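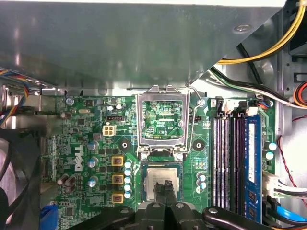

Processor at the socket, load plate open, retention lever up.

Home Gallery Bench notes Parts Contact

Desktop Board and Parts Plate – Flusetness Workshop

This page belongs to the notes on the refurbishing work at Flusetness. The machines are office desktops received from Zuveck in June, 83 in the lot. Each one is opened, sorted by board type, and either rebuilt or broken down for parts. This page covers the processor socket and the plate used to hold small parts next to the open case. Storage drives and front panels have their own pages.

Notes to the first picture

The board is green, with the maker's name printed sideways to the left of the socket. Between the name and the socket are the chokes and capacitors. The sheet-metal drive cage or bracket still hangs over the top of the board, and it shades that edge enough that a bench lamp is needed for reading the small print there.

The frame of the load plate stands upright on its hinge, and the thin silver lever sits to the right of it. With the heatsink off, the mounting holes on both sides of the socket are clear. They are the easiest place to check a board for bending: lay a straightedge across them and look for light underneath.

Working order at the socket:
Power cord out, case open, strap on.
Heatsink off. Loosen the screws in turn, a little at a time.
Old paste off the heat spreader before the processor leaves the socket.
Lever out to the side, then up. Load plate open.
Processor straight up and straight down. No sliding and no tilting.

The processor is handled by the edges only. A processor that will not sit flat is lifted again and checked against the key marks. It is never pressed. The load plate does the pressing when the lever comes down, and the lever is stiff on most boards of this type.

Bent contacts are logged on the green card and the board goes to Perić for a second look. Boards with 2 or more bent contacts are used for capacitors and connectors only.
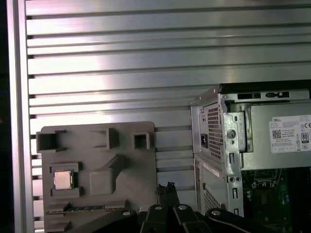 Page last changed: 7 Nov 2019

Gray plastic parts plate against the slotted aluminum panel, with a silver processor in its nest. The open tower stands to the right, power supply at the top.

The plate is the Galska pattern, version 2. It weighs 700 g with its mounting hardware. The raised nest on the left takes the processor with the heat spreader up. The three square sockets along the top edge differ in size and depth, and the large block to the right of the nest has a sloped upper face. The long horizontal slot runs across near the bottom.

Small gray tabs around the nest keep the processor from shifting. They wear with use. When a processor can be turned by a light touch at the corner, the plate is due for replacement. Dust collects in the corners of the nest and is removed with a dry brush. Solvent wipes leave the plastic cloudy and are kept for the metal parts.

The label on the power supply is readable with the side of the case off. It carries the Dell name, an 80 efficiency badge, a CE mark and a QR code. The label details are copied to the machine's card before the supply is unplugged from the board – the card is filed by case number, so a supply moved to another case needs a new line on both cards.

The power inlet is next to the perforated grille. Check the grille for lint at the same time. A supply with a blocked grille is blown out before testing, with the fan held still.

Case feet and side panels from the same lot are listed under Parts.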